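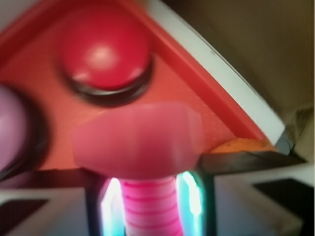
*Big red button, red panel.*

## Teaching your dog to press a talking button

I started this with my beagle mix in March, and we're still at it (slowly!). Grab one button and record a word you already say all day. Ours was "outside."

1. Press it yourself every time you open the door. I did this for 17 days before she cared at all.
2. Wait 6 seconds after you press, then go out.

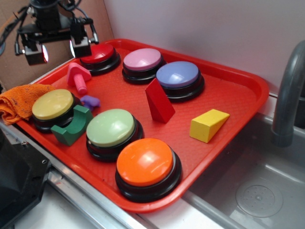 3. Once she sniffs or paws at it, throw a party and open the door right away, even if it's raining.

Keep sessions short. My friend Savita swears by doing them before breakfast, but mine is useless until she's eaten. Add a second word when the first one is boring to her. We picked "water."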